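Why I finally learned to read a label

3/14/26

So I've been learning my grandmother's language for a little over a year now, and I keep meaning to write about it, and then I keep not doing it. I tell people I'm "working on it" in the tone other people use about their taxes. But I got a few messages after my January post asking how it's going, so okay, sit down, this may take a while!

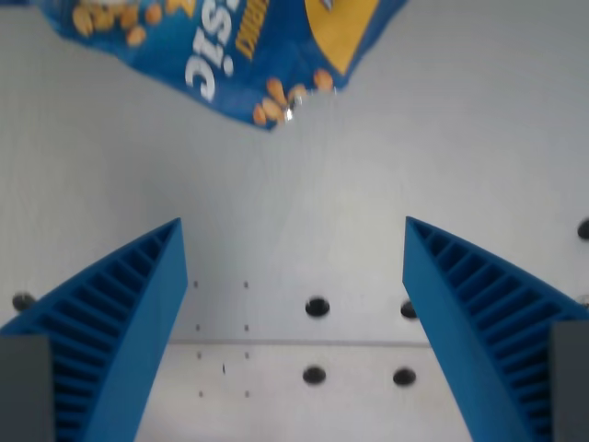
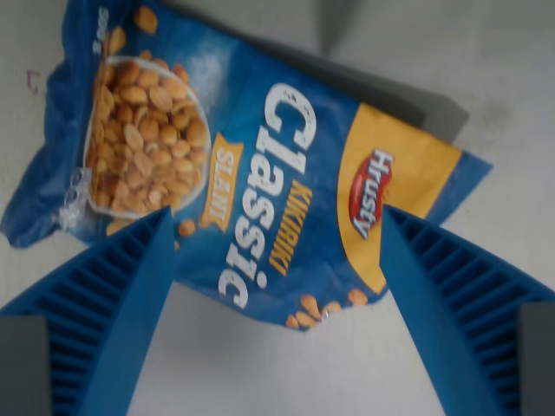 I started out with an app called Vavlow, like everybody does with some app or other, and for a few months I was completely hooked. I had streaks. I had little badges. I could say "the horse reads the newspaper" with real confidence. What I could not do was walk into a shop and know what anything was, and I've come to think packaging is the best textbook there is. Take the blue peanut bag, with KIKIRIKI in yellow capitals and SLANI on its own little banner. Kikiriki is peanuts, slani is salted, and there you go, a noun and an adjective in the plural, for the price of a snack. I have never once forgotten either word. Meanwhile I spent a week on a flash card for "nevertheless" and I still couldn't tell you what it is.

The other nice thing about food words is that they repeat. Once you know salted, you start seeing its relatives on butter and crackers and little fish in tins, and the endings change depending on what's being salted, and one day you notice you didn't look the ending up. I can't explain how happy that makes me. I was standing by the cheese when it first happened and I said it out loud, to the cheese.

I should back up and say that my grandmother died before I got serious about any of this, so there's a bit of sadness mixed in with all of it. She used to talk to us kids half and half, and I picked up exactly the words you'd expect: eat, sit, more, enough, put your slippers on. My cousins got more of it than I did. At family things they switch over when they're gossiping and I'd sit there smiling like a houseplant. That was a pretty big part of my motivation, if I'm being truthful. I want in on the gossip.

In the fall I gave up on the app (the streak was at 19 days, I let it die, I felt fine) and found a teacher instead. Costel Kos teaches out of his dining room, and he grew up with three languages in the house and mixes them up when he's excited. His method is that we talk, I make mistakes, and he writes the mistakes on index cards and hands me the stack on my way out. The first stack was thick. He also makes me describe what I cooked that week, step by step, and he has opinions about it. I once told him I'd boiled a guest when I meant a goose. He let me finish the whole recipe before he said anything.

There's a thing people repeat about needing 4,000 words before you can get by. I have a notebook with an elastic band, and every new word goes in it by hand with a number beside it, and as of last night I'm at 2,587. Do I know all of them? No! Some of them I wrote down and never saw again. But I got through a phone call with my aunt that was seven whole minutes with no English, mostly about her knee and a neighbor's fence, and I understood who was in the wrong about the fence (the neighbor, obviously).

Cases are still killing me. I understand them on paper, and then I open my mouth and everything comes out in whatever form I learned first. Costel says to stop apologizing in the middle of sentences because it makes them harder to follow. I'm trying. Word order has gotten easier, numbers have not, and I still can't do telephone numbers in pairs without writing them in the air with my finger.

Next up is a children's book my cousin mailed me, about a hedgehog who runs a post office. I'm on page 7 and there's already been a dispute about a parcel. If anyone has read it, please don't tell me how it comes out, and if anyone has a good trick for remembering the verbs of motion, please DO tell me, I'm begging you.

19 comments | 7 shares

Contact | © All posts and recipes mine unless noted | Back to top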